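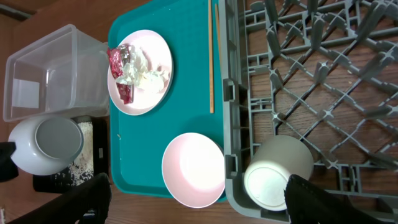 Tray and plate on the table, with wrapper and chopsticks.

Ticket 389 — Club match page shows wrong goalkeeper and wrong saves
Product: Ernska match center (website and phone app)
Club: Wekthorpe, women's first team and under-18
Status: Closed
Priority: Medium, changed to High, changed back to Medium

Reported by club web desk, 9:40
Good morning. Since the friendly match against Aler we have a problem with the goalkeeper statistics. The starting goalkeeper wore number 14 and played until half-time. The substitute goalkeeper wore number 58, because this was a training shirt and the regular one was not packed. On the match page all saves of both halves are given to number 14, and the substitute is shown as an outfield player with zero minutes. The goals are correct. The final score, 2-2, is also correct.

I have tried to edit the lineup and save it again. The page says "Saved" but after refresh the old lineup returns. I tried it in two browsers.

Support, 10:15
Thank you for the clear report. Please tell us three things. Was the substitution entered live from the phone or after the match from the computer? Does the substitute have a full player profile with position "Goalkeeper"? Is the same mistake visible in the phone app, or only on the website?

Club web desk, 10:50
The substitution was entered live from the phone, at the side of the pitch. The connection there is weak and the app was showing the small orange circle for most of the half.
The profile exists, but the position field is empty. She came from the under-18 team in June and I think the profile was copied.
The phone app shows the same saves, but it shows her with 45 minutes. So the two are not equal.

Support, 11:30
This helps. We can see the substitution in our log, but it arrived without a position and after the second-half events. The website ignores a change of goalkeeper if the new player has no position. The app only counts minutes, so it looks correct there.

Please do these steps in this order:
1. Open the player profile and set the position to Goalkeeper. Save.
2. Log out of the phone app on every device which was used for the match.
3. On the computer, open the match, go to Events, and delete the substitution at minute 46.
4. Enter it again, with 58 in and 14 out.
5. Press Recalculate. Do not press Save lineup before this.

Club web desk, 13:05
I did steps 1 to 5. The substitute is now shown as goalkeeper, with her minutes. But the saves are still with number 14, and now there is also one yellow card which nobody received. I attach the referee report, where there is no card.

I change the priority to High. The club secretary asks for the page to be right before the report goes to the parents of the under-18 players.

Support, 13:40
The yellow card was in the queue of the second phone. Somebody pressed it, then pressed undo, and only the first press was sent when the phone connected again. We have removed it from our side.

For the saves we need to run the recalculation manually. It will take until the afternoon. Please make no changes in the match until we write here.

Support, 15:55
The recalculation is finished. The second-half saves are moved to number 58. Please check the website and the app.

Club web desk, 16:20
I checked both. Saves, minutes and cards are correct on the website. In the app I had to pull down the list one time, then it was correct also. The season table for goalkeepers still has the old numbers — is this normal?

Support, 16:35
Yes, the season table is built again during the night. If it is still wrong tomorrow, please reply in this ticket and do not open a new one.

Club web desk, 8:30, next morning
The season table is correct now. I put the priority back to Medium.

One more question for the future. Our next match is at the Limsakul ground, where the connection is also weak. Is it better to enter everything after the match?

Support, 9:10
You can enter goals and cards live, they have their own time stamp. For substitutions of the goalkeeper we advise to wait until the orange circle is gone, or to enter them from the computer afterwards. Use only one phone per match if possible. We have also asked the developers to show a warning when a player without a position is put in the lineup. There is no release date for this yet.

Ticket closed by support.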